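Sekico Automation Support
Ticket: Bed-making routine, fitted sheet, Janmont site
Opened: February 21, 2023
Status: Open

The customer asks whether the Fukby routine can be approved for unattended household use. In review, the far corners passed. The near left corner did not pass within the 90-second limit in 2 of 7 attempts.

Jaw force was reset to the default and the time limit left unchanged. Wrinkles along the edges are outside the pass criteria. 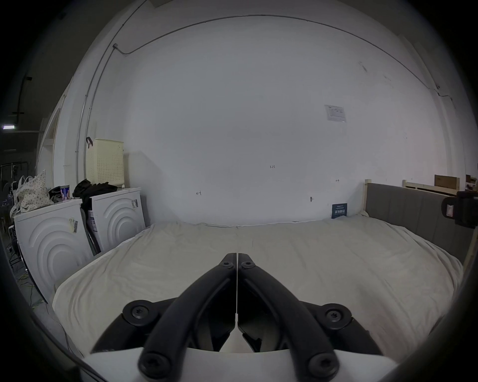

Unattended use is not approved at this time. The ticket has been forwarded to Moynihan for review of the corner grasp.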